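Subject: Re: [brushwork] Storing brushes between sessions
From: the Sotbridge list address

Last November a member of this list wrote:

> I keep mine in a jar, tips up, and the big one has started
> to shed. Is a hanging rack worth the space it takes?
> My table is small and I write on it most evenings.

I went over to a rack two years ago and would not go back to a jar. Mine is dark wood with a dragon head at the end of the top bar and a row of small hooks underneath. I bought it through Idahosa, and it holds everything I use in a normal week.

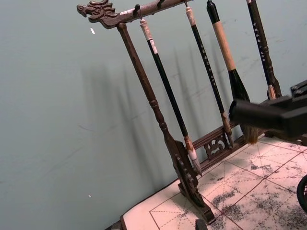
The main thing is to rinse until the water runs clear, press the hair between folded paper, shape the point with your fingers, and then hang the brush by its loop. With the tip down, water drains away from the ferrule. In a jar it runs back into the glue, and I think that is where your shedding comes from.

Leave room between the brushes. A thick one swings when you bump the table and will flatten the tip of a thin one if they touch. I hang the thick-handled one third from the left, with slim ones on either side, and I check that its hair clears the bottom rail.

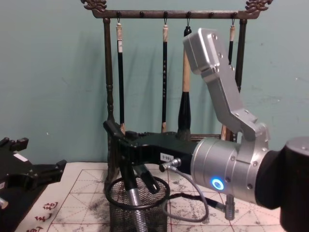 Otel replied off list that a wall strip with cup hooks does the same job for less money, and that a standing rack only makes sense if you move it from room to room. I agree about the money. My wall is painted plaster and I didn't want to drill it.

As for the small table, the rack goes at the back edge and the gridded practice cloth lies in front of it. A mesh pencil cup takes the things that don't hang. The cloth does get blotchy with use. I let it dry flat before rolling it, as the Ustico newsletter advised.
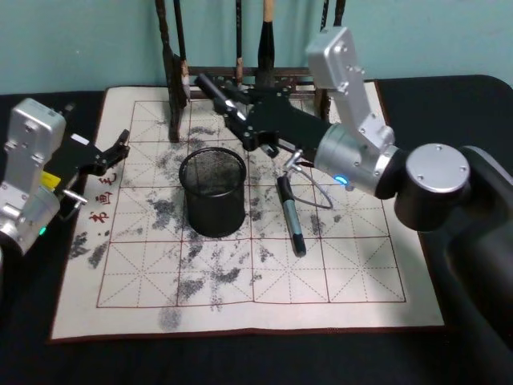 Ustico newsletter, no. 451, p. 2

The piece on that page also says to keep brushes out of direct sun and away from heaters, and to wait until they are fully dry before closing them in a box or a bamboo roll. I would add one thing – check the cord loops. Mine wear through at the cap before anything else goes, and a dropped brush usually lands on its tip. Waxed thread works as a replacement.
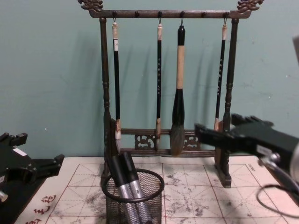
Dusting is the only nuisance. The carved panels in the lower rail collect it, and a cloth won't get into the openings. I use a dry, soft paintbrush and go over the turned posts at the same time.

If you do buy one, measure your longest brush first, loop included, and compare that with the height under the bar. Sellers often give only the overall height.

The Sotbridge shop had racks on its back shelf last time I was in. I didn't note the prices.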